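Robots at Stullthorpe: your questions answered
Last updated 30 Nov 2020

The pilot at our Stullthorpe building has set off more lunchtime conversation than anything since the new canteen menu, and I love it! I've gathered up the questions that keep coming my way. If yours is missing, send it over and I'll add it.
Elsie Hollis, Workplace Projects, Dutness

What is the robot going to do?

Fetching, putting away and carrying, mostly. It has two arms on one body, so it can hold a door with one gripper and reach in with the other. Setesine, who are building it with us, are starting with cupboards and corridors, the bits of the day that involve a lot of walking and very little thinking.

Why does so much of the training happen in simulation?

It can practise all day and all night without being in anyone's way (or scratching a single door). The team have run 1,898 practice tasks so far in simulated rooms, with walls, floors, furniture and even the greenery to steer past. I could watch these for hours.
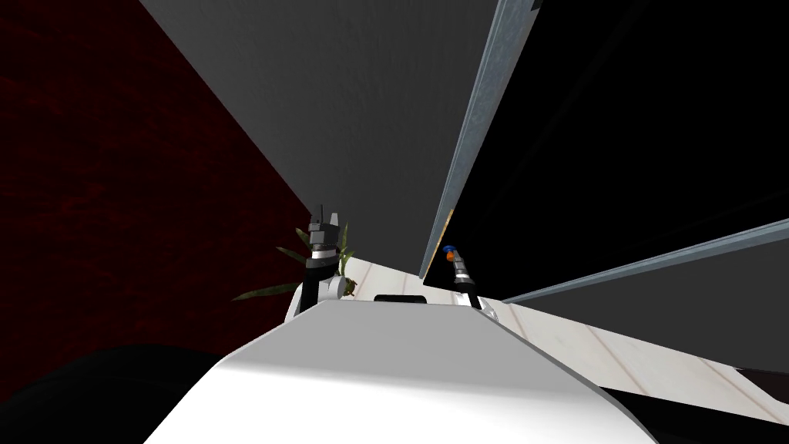
Will I lose my job?

No. The pilot agreement covers 63 of us in stores and facilities, and it says in plain words that no post goes as a result of it. You can read the whole thing on the staff pages, and please do, it's only short.

So what will change for me?

If you work in stores, you should spend less of your shift on your feet with a trolley and more on checking, ordering and sorting out the odd jobs that never get done. Two of the team have already asked to learn how to set tasks for the robot, and there's room for more. Rotas stay as they are until May at the earliest, and any change after that comes to a staff meeting first.

Do I need to be good with computers?

Not at all. The task screen from Aerts has big buttons and plain labels. I picked it up over a cup of tea, and I still can't work the printer on the second floor.

What's the hardest thing for it to learn?

Reaching into places built for people! Deep, dark openings are a proper challenge: the gripper has to line up with the edges, and from low down everything looks different. You and I do it without a thought, which has given me a whole new respect for elbows.

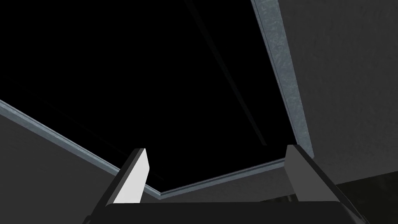 Can I stop it if I'm worried?

Yes, always. Anyone can press the stop button, whatever their job, and you won't be asked to justify it. Tell your shift lead afterwards so that we can look at the log together.

Does it record us?

The simulated runs contain no staff at all. For the real building, the rules on what is kept and for how long are still being written, and your reps are in the room for that. I'll post them on this page as soon as they're agreed.

How do I get involved?

Training sessions take 90 minutes and count as paid time. Put your name on the sheet by the stores hatch or drop me a line. Night shift, we're sorting out a session for you too, so keep an eye on the noticeboard.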